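PLELLTHORPE, July 15, 2023

# Storora publishes good-practice guide for testing home robots in simulation

Storora has published a guide to good practice for teams that test household robot arms in simulated rooms before running them in real ones. The guide is called Skurkard. It covers how a simulated home should be set up, what must be recorded during a run, and what a team may and may not claim from the results.

The document is free to use and can be copied, in whole or in part, into a company's own procedures. It is a voluntary guide and does not replace any law, product safety standard or certification scheme.

Work on Skurkard began in February, when Storora asked its own test staff and 6 outside teams to write down the rules they already followed. The answers differed on basic points. Some teams logged every contact between the arm and the furniture. Others logged only contacts that stopped the task. Two teams used the word "collision" for different events and had been comparing their figures for months.

"We had people reading each other's reports and coming away with the wrong idea," said Marianna Szulc, who edited the guide. "The first job was to agree on the words. Most of the arguments were over the words."

## What the guide asks for

Skurkard has 5 sections: room setup, camera views, contact and clearance, run records, and reporting.

The section on room setup asks that simulated rooms contain ordinary household items, including ones the robot is not meant to touch. A room that holds only the target object is allowed for early development, but results from such a room must be labeled "bare room" wherever they appear. Items near the work area must have collision shapes that follow their visible form closely enough for the task. Leaves, cords and thin legs are named as items that need a separate check, as many simulation packages treat them as simple blocks or leave them out of contact tests altogether.

The section on camera views applies to any robot that carries a camera on its arm or wrist. Teams must keep the view from that camera for every scored run, at the same resolution the control software received. Views may not be straightened, cropped or brightened before they are stored. A reviewer must be able to see what the software had to work with, including tilted views and views where the gripper covers part of the room.
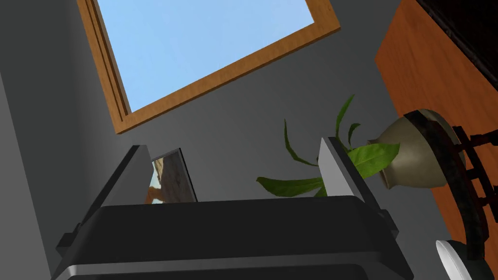
*Simulated view past the gripper fingers toward a window, with a potted plant in a metal stand at right.*

Under the contact and clearance section, each object in a room is assigned to one of 2 classes before a run starts. "Task" objects may be touched. "Keep clear" objects may not. Plants, framed pictures and window glass are listed as keep clear by default, and a team that wants to change the class of one of these must write down the change and who approved it. Classes cannot be changed after a run has been scored.

Contact with a keep clear object is recorded even if the object does not move and the task is completed. The guide gives no pass mark for such contacts. It leaves that decision to the team responsible for the product, but the number must be reported next to the success rate and in the same size of type.

Run records must include the software version, the room file, the starting position of the arm, the class list and the reason the run ended. Aborted runs are kept with the others. If a run is left out of a total, the report must state which one and why.

## Limits on claims

The reporting section is the longest. It says that a result from a simulated room may be used to decide whether a robot is ready for supervised trials, and may not be presented as evidence that a robot is safe to use around people. Sales material that quotes a simulated result must say that it is simulated in the same sentence.

Images are covered as well. Computer-rendered pictures used in reports, manuals or advertising must be captioned as simulated unless the text next to them already makes it plain.

"A rendered room can look good enough that a buyer takes it for a test house," said Josefien Dierckx, head of testing at Storora. "We don't mind how good it looks. We want the label on it."

## Trial use

Storora applied a draft of the guide to 443 runs at its Plellthorpe office, using Li, the company's software for building and scoring simulated rooms. The trial was meant to find out whether the rules could be followed in daily work. It was not a test of any robot, and no performance figures from it will be released.

Several rules were changed afterward. The draft had asked for a written note on every contact, and staff reported that the notes quickly became copies of each other. The published version accepts an automatic log entry for contact with task objects and keeps the written note for keep clear objects only. A rule on lighting was dropped from this edition because the teams could not agree on how to measure it. It will be looked at again.

Dierckx said the class list was the part that took the most getting used to. "People want to get the run started. Now they have to go through the room first and decide what everything is. It slowed us down for the first few days, and then it was just part of the setup."

The guide has no special hardware requirements. Teams using other simulation software can follow it as long as that software can export contact events and stored camera views. Smaller teams may combine the roles of operator and record keeper, but the person who approves a class change may not be the person who scores the run.

## Availability and comments

Skurkard is available now from Storora in English. The download includes the guide, a blank class list, a blank run record and a worked report showing how bare room results are labeled.

Storora is accepting comments on the first edition from anyone who has used it. Comments should name the section and rule they refer to and, where possible, include a run record. Szulc will collect them and publish a list of the changes made in response with the next edition.

Teams that adopt the guide may state that they "follow Skurkard, first edition." They may not state that they are approved or certified under it. Storora does not inspect teams and does not plan to.

**About Storora**

Storora makes testing software for household robots, including Li. The company is based in Plellthorpe.

**Media contact**

Marianna Szulc, Storora, Plellthorpe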